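How Does a Workplace Buy a Robot?
Money and Machines, Part 2

When people think about robots, they usually think about what the robot can do. The people who buy robots have to think about something else first: what it will cost, where it will go, and who will look after it. This kind of thinking is called planning. It takes longer than most people expect, and a lot of it happens on paper before any machine arrives.

In this part we follow one plan from start to finish. The workplace is Skotmont, a laundry that washes and folds clothes for nurseries and children's hospitals. In April the manager, Ayantu Hadgu, began to plan for a robot that could help with folding.

Step 1: Write down the job

A buyer starts with the job. "We want a robot" is not a job. "We want children's pants folded and stacked" is a job, because you can check whether it has been done.

Ayantu wrote a list of the clothes that pass through the folding room. Then she marked which ones she wanted a robot to fold. She left out socks and anything with ribbons. A long list of jobs usually means a more expensive robot, so buyers try to keep the list short at first.

She also wrote down what "folded" means at Skotmont. Pants are folded once along their length and then in half. The stack must fit on a shelf. A written description like this is called a specification, or spec for short. Companies that sell robots read the spec before they name a price.

Step 2: Decide which parts are needed

A folding station is made of several parts, and each part has its own line in the budget:

Arms. These move things from place to place.
Grippers. These are the hands on the ends of the arms.
Cameras. These let the computer find the clothes.
A table. It must be flat, steady and the right height.
A computer and software. Software is the set of instructions the computer follows.
Safety equipment, such as a stop button and a fence.

Arms are often the largest cost, so buyers ask how many they need. One arm can pick up a box. Cloth is harder because it bends wherever it is not held. 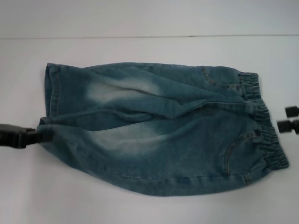

Grippers are chosen to suit the material. A gripper for glass bottles may be useless for cloth, and a gripper that is too strong can leave a mark. For clothes, the jaws have to close on a thin edge and hold it without tearing. The black gripper on the left has hold of the hem of one leg, and the denim is bunched up between its jaws. A second gripper is at the waistband end but is not touching the pants. A buyer looking at work like this would ask how thin an edge the jaws can hold, and how thick. A hem is several layers of cloth sewn together, and an elastic waistband is gathered into many ripples, so the same gripper may have to deal with both. If it cannot, the budget needs a line for a spare set of fingertips with a different shape.

The color of the table matters too. Cameras find clothes more easily when the cloth and the table do not match. Blue denim on a white table is an easy case. White shirts on a white table are harder, so a laundry with many white shirts might pay for a dark mat.

Step 3: Ask for quotes

A quote is a written price. Ayantu sent her spec to two companies, Calell and Ndlovu. Both offered a station with 2 arms. Calell's quote was lower, but it did not include training for the staff. Ndlovu's quote included training and repairs for the first year.

To compare them fairly, Ayantu had to add the missing items to the lower price. Buyers call the result the total cost. It includes:

the price of the machine
delivery and setting up
training
electricity
spare parts and repairs

After the missing items were added, the two totals were close – much closer than the first prices had been.

Step 4: Measure the room

Robots need space around them. Madhu Rana, who plans equipment for Skotmont, measured the folding room and drew it on squared paper. He marked the door, the sockets and the shelves. The station fitted, but the fence did not leave enough room for a laundry cart. The gap was 80 centimeters wide and the carts needed more. One shelf had to be moved, and that went into the budget as well.

Step 5: Try it first

Before paying for the whole station, Skotmont paid for a trial at the Nandon test room. A trial uses the buyer's own items. Ayantu packed 17 pairs of children's pants in different sizes and fabrics, some with buttons and some with elastic. The test team wrote down which pairs were folded to the spec and how long each one took.

A trial costs money, so it has its own line in the budget. It can also show that the spec needs changing. After the trial, Ayantu added a sentence about pants that arrive inside out. Her first spec had not mentioned them.

Words to remember

Spec: a written description of the job.
Quote: a written price from a seller.
Total cost: everything the buyer will have to pay, including repairs.
Trial: a test using the buyer's own items.

Try it yourself

Choose a job at home, such as putting away spoons. Write a spec for it in four sentences or fewer. Give it to someone else and ask them to do exactly what it says. Then change any sentence that caused a problem.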